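## 4. Sizing, clasp and care

Read this section before you take anything off the bracelet. Most of the repair requests we see come from people who skipped to the last page.

### 4.1 Checking the fit

The size printed on the Midik card is the length of the chain laid flat. It doesn't tell you how the bracelet will sit once charms are on it, and the "one size flatters all" line on the sleeve should be treated as advertising.

1. Wrap a strip of paper around your wrist just above the bone. Mark where it meets.
2. Add 20 mm to that length. The card says 40 mm. Try that and the bracelet will slide over your hand the first time you reach into a bag.
3. If you plan to fill the chain with charms, go up one size. Charms take up room on the inside of the loop.

**Note:** Wrists swell in warm weather. A bracelet that feels perfect in September may pinch in July.

### 4.2 Opening and closing the clasp

1. Hold the clasp with the Tirkine stamp facing you.
2. Put a thumbnail in the slot and press down. Do not pull.
3. To close, lay the chain in the groove and squeeze until it clicks. Tug it gently. If you didn't hear a click, assume it isn't closed.

**Caution:** Never use a knife or scissors to open the clasp. The plating is thin, whatever the box says about "lifetime shine," and a blade will go straight through it.

### 4.3 Adding charms from other makers

The threaded core on this chain is sold as universal. We have our doubts. Egilsson charms go on without trouble. Pandora charms may or may not, depending on the style, so try one in your hand before you buy several. If a charm needs force, stop. A stripped thread can't be repaired, and the warranty on page 2 leaves it out.

### 4.4 Cleaning

You'll find plenty of advice online about toothpaste, baking soda, foil and cola. Leave all of it alone. Toothpaste is an abrasive, and plated metal has very little to spare.

1. Take off any charms with glued stones and set them aside. Glue softens in water.
2. Fill a small bowl with lukewarm water and one drop of plain dish soap. Use plastic if you have it, as metal can scratch the links.

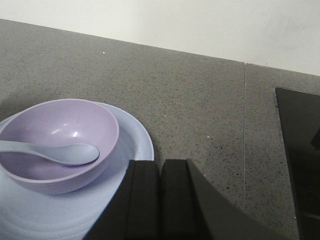
3. Lower the chain in and leave it for 2 minutes. Longer soaking does nothing useful.
4. Brush the links with a soft baby toothbrush, working toward the clasp.
5. Rinse under a slow tap with the drain plugged.
6. Pat dry with a cotton cloth, then leave the bracelet open on the cloth overnight.

**Note:** The polishing cloth sold separately as part no. 292 works. So does an old cotton T-shirt, and you already own one.

### 4.5 Storage

Keep the bracelet in the pouch with the clasp closed. The "anti-tarnish" tab in the pouch has no date on it, and we can't tell you how long it lasts. Squeezing the air out of a small zip bag is a safer bet. Don't store it in the bathroom.

If the metal has already gone dark, see Section 5 before you try to polish it.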